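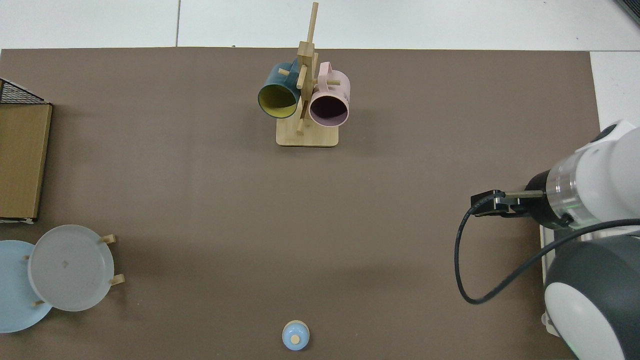 The mug tree and the right arm, gripper empty.

Kunel: Frequently Asked Questions
Fludness Lab
Last updated Fri 7 April

What is Kunel?
Kunel is a training method for two-armed robots. It splits a household task into short stages and learns when to switch from one stage to the next. The motion inside each stage comes from human demonstrations, recorded by driving the arms by hand.

How many demonstrations does it need?
We used 20 per task. Our baseline, Wuvard, learns each task as one long motion from the same recordings.

What results did you get?
On the mug task, Kunel finished 89 percent of trials and Wuvard finished 29 percent. A trial counts only if every stage is done. Partial credit is listed separately in the paper.
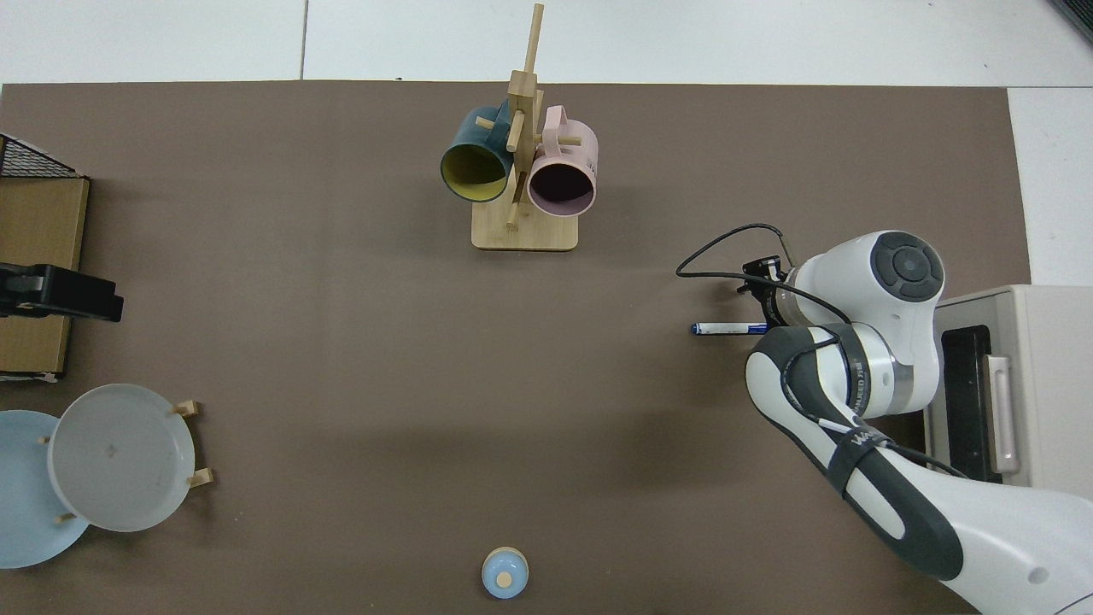 Right gripper just above a blue marker pen, head view.

Do all the objects on the table matter?
No. Most of them belong to other tasks in the set. We leave them out so that the policy has to work on a crowded table. A policy trained with only the mugs in view did worse once other items were added.

Which cameras are used?
One at the head and one fixed beside the table. The head view gets blocked when the arms reach inward, and the fixed view covers some of that — not all of it.

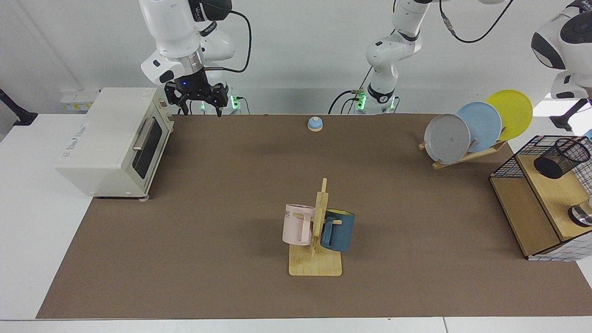
Layouts and testing

How different are the test layouts?
There are 12, none of them used in training. We move the mug tree, the dish rack and the toaster oven, and swap the smaller items. The lighting stays the same.

Where does it fail?
Mostly at stage switches. If one arm moves on early, both grippers can end up in the same small space. We stop the trial by hand when they get too close, and it is scored as a failure.
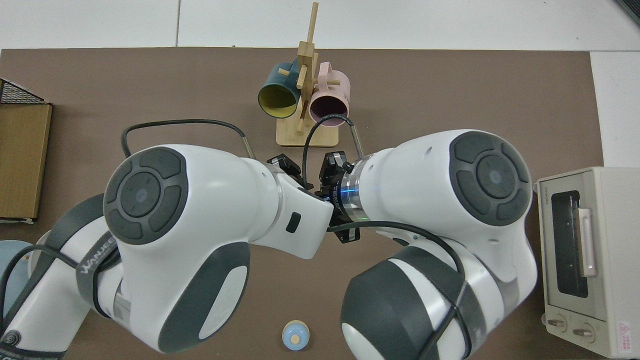
One reader wrote to ask whether a fixed minimum distance between the grippers would solve this, and said it had worked well enough on their own setup. We tried it. It prevents contact, but it also rules out handovers, so we dropped it.

Will the code be released?
Yes, in July, with the recordings and the layout sheets.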